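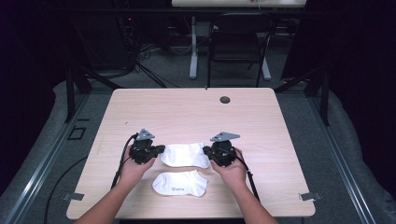

Both hand-held grippers at the sock table

So, the grippers! We've had the Zidura pair and the Allum pair side by side since January, and I've finally done enough socks with both to have an opinion. I do mean socks - plain white, low-cut, the most slippery little job on our list.

The Ziduras close faster and feel lighter in the hand, but after 200 folds my thumbs were complaining. The Allums are a bit clumsy at first (I kept pinching both layers when I only wanted the top one) and then something clicks and you're flying along. I got through 445 folds with them before I wanted a proper break.

Cables are still my big moan. With one running back along each arm you do end up thinking about your elbows, and I'd love a lighter lead for the next round.

We're aiming for 1,000 folds on each pair before we choose. Towels come after that, then the Rokia controller gets its turn. If you fancy a go, put your name on the sheet by the door - small hands especially welcome!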